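How does a phone call find its way?

You pick up a phone, you press some buttons, and somewhere else a different phone starts making a noise. Grown-ups do this all day long and hardly any of them could tell you what happens in the middle. If you would like to annoy one, ask them at breakfast.

We are going to look at the middle.

Your voice is a wobble

When you talk, you push air about. The air wobbles, and the wobble travels across the room until it bumps into somebody's ear. It gets weaker as it goes, so shouting from the bath only works if the person you want is on the landing and feels like listening.

Inside a phone is a microphone, and a microphone has one job. It feels the wobbles in the air and turns them into wobbles of electricity. Electricity doesn't mind how far away your gran lives. At her end, a small loudspeaker does the same job backwards and turns the electric wobbles into air wobbles again, and Gran hears you ask whether she got your drawing.

For a long time that was the whole trick. There was one long wire from you to Gran, with your wobbles running along it. If you cut the wire, the conversation stopped, and people got cross.

The trouble with wires

Imagine a town called Plokum. Plokum has five houses, and everybody wants to be able to ring everybody else. You could run a wire from each house to each of the others. It would look like a badly behaved cobweb, but you could do it.

Now imagine Plokum does rather well and grows to 500 houses. Every house now needs 499 wires coming in through the wall. You wouldn't be able to find the front door, and the birds would have nowhere to fly.

So people had a better idea. Run one wire from each house to one building in the middle, and let somebody in that building join the wires together when they are needed. The building is called an exchange. In the early days the somebody was a real person, sitting in front of a big board full of holes. You told the operator who you wanted, she pushed a plug into the right hole, and off you went. She could also listen in if she felt like it, so people in small towns learned to save their best secrets for the garden gate.

Later on, machines took over the joining-up. That is what phone numbers are for. A machine is no use at all if you say "Get me the lady with the goats", but it is very good with numbers.

What the number means

A phone number looks like a jumble, but it is more like an address written backwards from the way you'd put it on an envelope. The first part says which country you want (you can leave that out if you are already in it). The next part often says which area. The last part says which phone.

So the exchange in Plokum looks at the beginning of the number and thinks, "Ah, that's for Sulilov, over the hill," and passes the call along to the exchange in Sulilov. Sulilov looks at the rest and thinks, "That's one of mine." It rings the right phone. If the phone is already busy, it sends back a dull beep-beep-beep, and you go and find something else to do. That beeping is the engaged tone. Your grandparents know it very well, particularly if they had teenagers.

Chopping up your voice

Many phones today, and nearly all the ones on office desks, do things another way. They don't have a wire of their own running to an exchange. They plug into the same network as the computers, and they send your voice across it in bits.

First the phone measures the wobble. It does this thousands of times every second, and each time it writes down a number. Loud bit, quiet bit, up, down, and so on. Your "hello" is now an extremely long list of numbers, which is a bit of a comedown for a hello, but there we are.

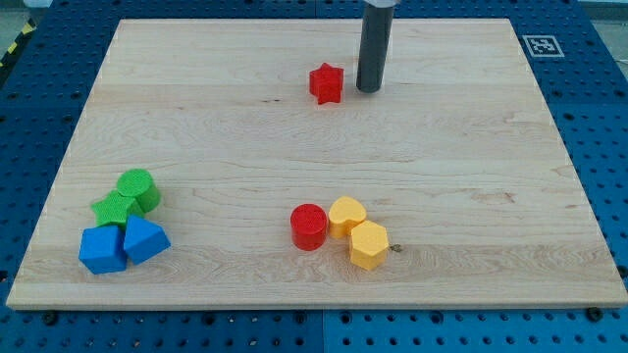 Next, the list gets snipped into short pieces. Each piece goes into a packet. Think of a packet as an envelope: on the outside it says where it is going and where it came from, and it has a number to show its place in the line. On the inside is a tiny sliver of you saying "hel".

Then the packets are posted. Machines called routers pass them along, and a router only ever worries about the next step. It reads the address, picks the best way out, throws the packet in that direction and forgets about it for ever. If you have ever been given directions by somebody's uncle, you will know the feeling, although routers are usually right.

At the other end, the second phone opens the envelopes, puts the numbers in order and turns them back into wobbles. It has to be quick. If you are sending a picture, it doesn't matter if a bit of it turns up late. If you are telling a joke, it matters a great deal.

When packets misbehave

Packets don't always travel by the same road, so number 19 can turn up before number 18, looking pleased with itself. The phone deals with this by keeping a small waiting room. Packets sit there for a fraction of a second until their neighbours arrive, and then they are let out in the right order. You never notice the wait, as long as it is short.

If a packet takes too long, the phone gives up on it. It fills the gap with a guess, usually something very like the packet before. One lost packet is too small for your ears to bother with. Lose a lot of them and the person you are talking to begins to sound like a robot that has swallowed a comb.

You can try this at home with paper.

Write a sentence on a strip of paper, then cut it up so that there is one word on each piece. Number the pieces on the back. Shuffle them and give them to a friend on the other side of the room, one at a time. Your friend puts them in order and reads the sentence out. Now do it again, but lose two of the pieces on purpose. See if your friend can still guess what you meant. "Please feed the ___ before it eats the ___" can go badly wrong.

How does the phone know where you are?

The old kind of phone was stuck to the wall, so finding it was easy. An office phone on a network can be unplugged, carried up two floors and plugged in again, and it still has the same number. How?

It signs in. When the phone wakes up, it sends a message to a computer called a server and says, more or less, "It's me, I'm over here now." The server keeps a list of who is where. When a call comes in for you, the server looks at the list and sends it to the right place.

Rehema Langat looks after the phones in a building with 70 desks and 80 phones. She isn't sure how that happened either. She told us the most common problem she gets is a phone that won't sign in, and the most common cause is that somebody has unplugged it to charge a tablet. The second most common cause is Marcelino Nieto on the top floor, who likes to move his desk to follow the sun.

Some of her phones don't even have a power plug. They get their electricity down the same cable that carries the packets, and so one cable does both jobs. It is very tidy, until somebody trips over it.

Words to show off with

Exchange: the place where calls are joined up.
Engaged tone: the beep that means somebody got there first.
Packet: a small piece of your voice in an envelope made of numbers.
Router: a machine that passes packets on to the next place.
Server: a computer that keeps lists and answers questions from other computers.
Jitter: what engineers call it when packets arrive unevenly. It is also what you get from too much fizzy drink.

Something to find out

Ask the oldest person you know what their first phone number was. Many people can still say it straight off, even if they can't remember where they put their glasses. Then ask them to tell you yours.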